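About Us

Fudik is a small robotics company. We build control software for robot arms, and we test most of it in simulation before it goes near a real machine. The company works from 2 rooms in the Saengthong building and has a larger workshop at Ballesel, where the hardware is kept.

We hold an open day each year. The last one was on Sep 12, 2020, and it was given over to simulated work: one black arm, one tabletop and one small board with red handles on it. Visitors came in groups of five and stayed for as long as they liked.

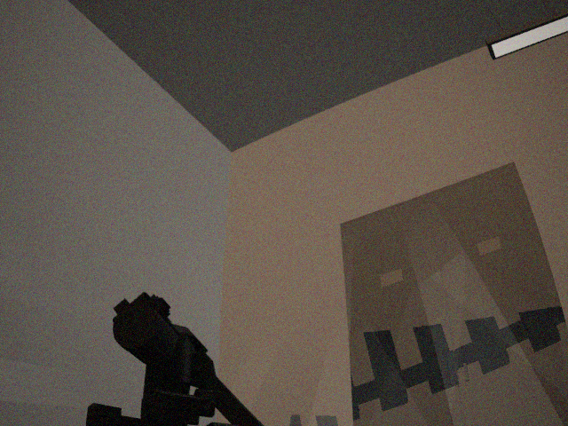
Each group began with a short talk on how we set up a virtual room. Walls, lighting and shadows are all changed between runs, so that the software does not get used to one setting. After the talk, visitors could ask for a run to be stopped and looked at from another camera. Most of the questions were about time – how long a task takes to set up, and how many tries we allow before we change something. For the board task we had logged 1,493 runs by the morning of the open day.

The second part was held at the long desk by the window. The arm was moved over the board and brought down toward one of the handles, and staff explained how the approach is planned and which settings can be changed by hand.

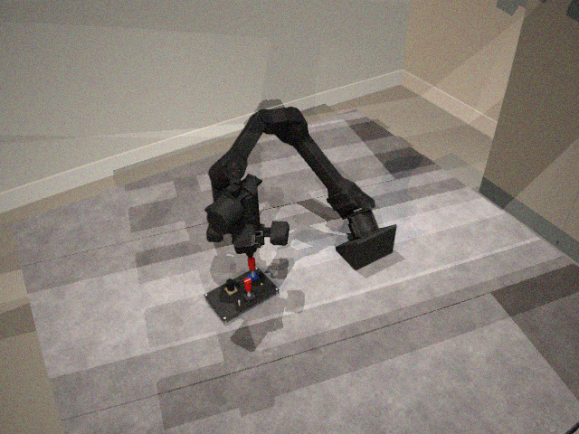
Cliltasik – Simulation and Testing Team

Cliltasik is the team that runs the open day. It has four members and was set up to check other people's work, and that is still most of what it does. The team writes the test tasks, keeps the logs and decides when a program is ready to be tried at Ballesel.

Part of the afternoon was spent on views from close to the gripper. These are harder to read than views of the whole table, and several visitors from local schools wanted to know how the software deals with grain in the picture. We add it on purpose during training. 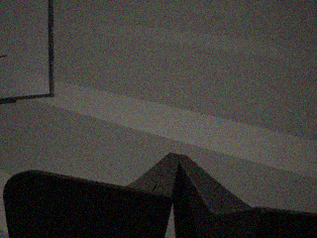 Close view past the gripper, simulated.

School and college groups can also visit in February. Please write to the Saengthong office with the size of your group and any access needs. Visits are free and last two hours.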